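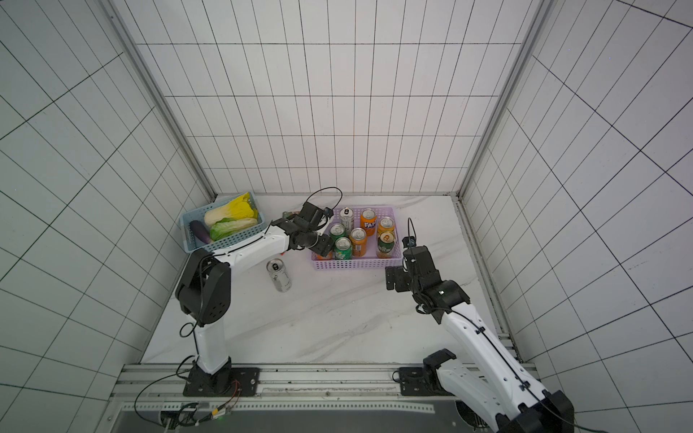 Can a two-arm robot put away groceries in a small store yet?

Posted by Mi-kyung Ra

I run a small corner store and I do most of the stocking myself. Every morning I have produce to sort into baskets and loose drinks to get off the floor and into the cooler. It takes me from about 5:30 until we open at 7, and my wrists are not what they used to be.

A salesman from Visser left me a brochure for a bench unit with two arms. He says it can sort cans and vegetables out of mixed baskets and that it would pay for itself. I have seen videos of arms like this working over baskets of cabbage and soda cans and they look fine, but the videos are short. My questions are whether these machines can do this kind of work all morning without someone standing there, and what happens when a can falls over. My store is 400 square feet, so floor space matters too.

Posted by Arvo Tuominen

Short version: standing cans yes, everything else sometimes.

I worked on a packing line that used a Jeseck two-arm cell for a season. Upright cans in a basket are about the best case you can give a parallel gripper. They are all close to the same width, they stand still, and the machine can come straight down on them. What gave us trouble was cans packed tight against each other. The fingers need a gap on both sides, and in a full basket there isn't one until you have taken a couple out. Ours would push the neighbors over trying to make room.

A can lying on its side is a different job. It rolls when touched. Our cell would make three tries, then stop and wait for a person. We kept a log, and out of 3071 picks it called for help 49 times, nearly all of them cans that had gone over. That may not sound like much, but every one of those meant somebody walking across the room, and if you are at the register you can't do that.

Vegetables depend on which ones. Eggplant is slick and bruises if the grip is set too hard. Napa cabbage is heavy, and the outer leaves tear off in the fingers, so the machine thinks it has the cabbage when it has one leaf. Round heads of lettuce are often wider than the fingers will open. Ask the salesman for the maximum opening before anything else – it should be in the spec sheet.

Also ask about light. Ours got worse in the afternoon when the sun came through the dock door, and silver cans were the worst of all.

Posted by Fergus Lennox

no. get a teenager

Posted by Yi-an Koo

I don't agree with Fergus, but I wouldn't buy one for a store your size either. The unit needs its own bench and a clear space around it, and you would still have to carry the baskets to it and carry them away. That is the part that hurts your wrists, from what you wrote. The arms only do the middle of the job.

I rented a Broson for a month in April for a juice bar. It was slow. I timed it on one crate of cans and it took roughly 70 minutes to do what I do while the coffee is brewing. It did not drop many. If you have a back room and can leave it running overnight it might make sense, but then you need to trust it, and I never got to that point.

What I did instead was buy a cart at waist height and ask my drinks supplier to deliver in trays that slide directly onto the cooler shelf. The produce I still do by hand.

If you want to go ahead anyway, ask Visser for a trial with your own baskets and your own stock. Bring the soft mesh kind if that is what you use, as a basket that bends can shift when the gripper touches the rim. And knock a can over while he is standing there and see what it does.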